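Kirnance Opens Kitchen Scraps Collection to All Reron Households

Tied carrier bags will be accepted at the curb from July under the expanded service

RERON - Kirnance, the household composting service, today announced that its kitchen scraps collection will be open to every household in the Reron district from July. The expansion adds 2,751 homes to a service that until now has been limited to the Darko neighborhood, where 394 households took part in the first season.

Under the new arrangement, residents will no longer need to buy a special caddy or liner. Peelings, leftover noodles and rice, coffee grounds, eggshells and similar food waste may be placed in any light carrier bag already in the home, provided that the bag is tied shut at the neck before it is set out. Bags are opened and removed at the Povuleo sorting hall, and the contents go on to be composted.

"The most common request from Darko was to make this simpler," said Solange Falcão, director of Kirnance. "People told us that they had a drawer full of shopping bags and did not want to purchase another kind. We changed our sorting line at Povuleo so that they would not have to."

Residents are asked to drain wet food in a strainer or colander before bagging it. Liquid adds weight and is the leading cause of split bags on the collection route. Bags should be filled no more than two-thirds full, leaving enough material at the top to twist the handles together and tie them in a knot. 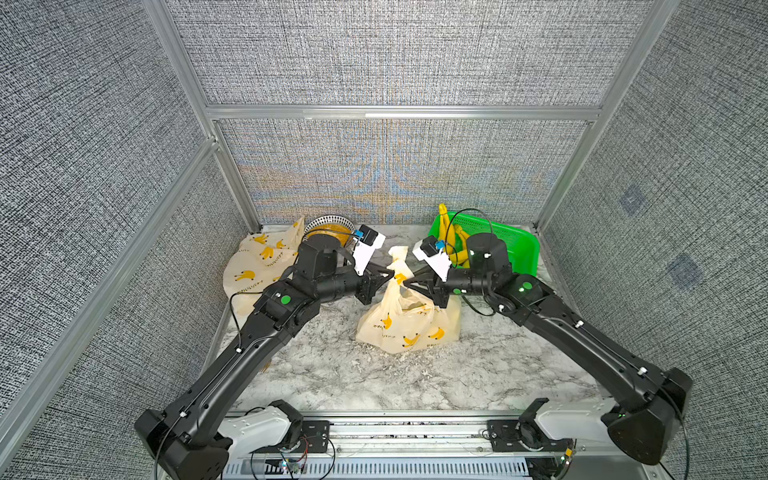
A banana-print carrier bag with its handles knotted at the top.

The knot was adopted after a review of 352 bags collected in Darko. Bags that had been folded over or left open were more likely to spill in the bin, while those with the handles tied held their contents through to the sorting hall. Clips, rubber bands and wire ties are not accepted, as they must be picked out by hand.

"A plain knot is enough," said Obed Ayaaba, head of collections. "Press the air out gently, tie the handles and wipe down the counter. If a bag feels too heavy to lift by the knot, please divide it into 2."

Each household will receive a lidded outdoor bin and a printed guide before the first collection. Bins should be at the curb by 6:30 a.m. on the assigned day. Apartment buildings will share larger bins placed next to existing trash enclosures, and building managers will be contacted separately about keys and access.

The following may not be placed in the bags: glass, metal, diapers, pet litter, cooking oil in liquid form, and food still in its packaging. Bags containing these items will be left in the bin with a notice attached.

There is no charge to households for the first year of service. Darko residents who already own a caddy may continue to use it, and their collection times will not change.

About Kirnance

Kirnance collects and composts household food waste in the Reron district. Finished compost from the Povuleo hall is offered to residents each spring.

Media inquiries: Press Office, Kirnance, Povuleo Hall, Reron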